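The Night Shift at Burkska: An Hour With a Small-Town Radio Host

I met the overnight host of Burkska Community Radio at a diner two blocks from the station, at what was breakfast time for me and bedtime for her. She ordered pancakes and a beer. I had coffee, and then more coffee, and by the end of it I was talking faster than she was, which takes some doing!

She asked me to leave her name out of this. Listeners know her by her air name anyway, and she likes being able to buy groceries without somebody asking her to play the Monday polka hour on a Thursday. So she'll just be "she" here, and I'll try to keep it clear.

I should say up front that I'm a fan. I moved to Clevthorpe for work, knew not one soul, slept badly, and found her show by turning the dial in the dark. She was playing a scratchy accordion record and reading the ferry times over it. I was hooked.

"That was a mistake," she told me when I brought this up. "The record was supposed to be faded all the way down. But two people phoned and said they loved it, and at three in the morning two people is a landslide."

She has been on the air for 17 years, all of it overnight. Before that she sold carpet. She got into radio by complaining to it. She had written to the station so many times about the gaps between programs (long stretches of hiss, she says, sometimes a whole half hour of it) that the manager called her up and asked if she'd like to come in and fill one.

"I thought he was being rude," she said. "I went in to tell him so. He showed me the board, he showed me the record shelves, and then he went home. He just went home! I had a key in my hand and I didn't know which slider was the microphone."

What did she play?

"Whatever was nearest the door."

The shelves are a sore spot and also, I think, the love of her life. The station owns a lot of vinyl and a fair pile of tape, most of it given by people clearing out their parents' houses. There's a card catalog that stops making sense halfway through the letter M. She has been redoing it by hand between songs, and last July she finished the polkas, all 737 of them, and celebrated by taking a night off. It rained and she stayed in and listened to the fill-in host.

"He talked over the endings," she said, and put down her fork. "You can't talk over the ending. Somebody wrote that ending."

I asked how she plans a show, and she laughed at me a little. She doesn't. She brings in a bag of records, 8 or so of her own — no, she corrected me, exactly 8, it's what the bag holds — and the first caller of the night decides which way things go. If the caller sounds tired she'll play something slow. If the caller is from the bakery, and a lot of them are, she knows they've got dough to move and gives them brass bands.

The bakery people are her steadiest crowd. Then the nurses, the truck drivers coming through on the McPhee road, and new parents, who never call but send letters months later. She keeps the letters in a shoebox under the desk. She read me one from memory, a father who'd walked his daughter up and down the hall to the same waltz every night for a week. He wanted to know what it was called. She'd written back with the title and the number on the record sleeve, and she played it for him again that Friday, though she never found out if he heard it.
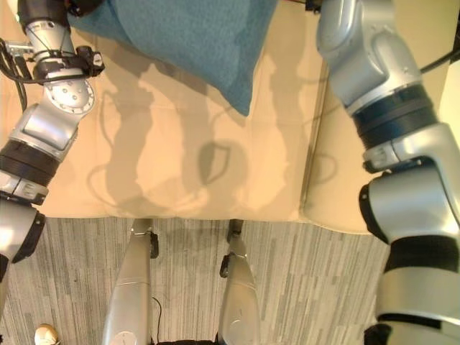 Silver arms over a cream cushion, with soft gray shadows.

We got onto the subject of money, which neither of us enjoyed. The station runs on donations and a little bit of local sponsorship. For a long time the overnight hours had a single sponsor, a mattress store, and she read their spot live with what I always felt was real tenderness. The store closed. Now she has a tire shop in Prulance that pays for the weather, and nothing for the rest.

"I don't mind the tires," she said. "I've gotten pretty good at the tires. I do miss the mattresses. People would be lying there in the dark and I'd be telling them about springs, and it felt like we were all on the same subject."

There's been talk of going automatic after midnight, the way the bigger stations around here have. A computer would run the songs and drop in the station ID at the top of the hour, and the lights could go off. I asked how she felt about it and expected a speech. I didn't get one. She thought about it for a good while and poured more syrup.

"It'd be fine for the music," she said finally. "The music would be better, probably. It wouldn't skip. But who picks up the phone?"

She told me about a winter storm a few years back when the power was out from Prulance clear over to the coast. The station had a generator and just enough fuel to get to daylight. She quit playing records altogether and took calls. People said which roads were blocked, who had a woodstove going, who had room on the floor. One woman called only to say that her battery radio was the only thing in the house making any sound, and could she please keep talking. She kept talking. She read the back of a cereal box, the card catalog (A through C) and a manual for a transmitter the station no longer owned.

I was in Clevthorpe by then, and I remember that night, and I remember the transmitter manual! I'd thought it was some kind of art piece. She liked that very much and made me say it twice.

I wanted to know what she listens to herself, off the clock. Ball games, she said, mostly, and far-off AM stations when the weather lets them in. She has an old set on her kitchen windowsill and a notebook next to it where she writes down what she's caught. She's pulled in farm prices from several states away and a church service in a language she couldn't place. She doesn't own a television, or she does, but there's a fern on it.

Any advice for somebody starting out?

"Drink water. Label your tapes. Don't apologize on the air, they mostly didn't notice until you said something." She thought some more. "And learn how to say the town names. You can play a record at the wrong speed and they'll forgive you, but say Clevthorpe wrong and you'll hear about it till you're dead."

(I asked her if I'd been saying it right. She said I was getting there.)

It was past nine by then and she was fading. She left a tip that was bigger than her check, zipped up her bag and said she'd play me something that night if I was up. I was up. It was the accordion record, the scratchy one, and she let the ending go all the way out before she said a word. Then she did the weather, and the tires.

Burkska Community Radio's overnight show starts at midnight, Monday through Friday. The request line is open the whole time — let it ring, she might be across the room looking for something in the M's.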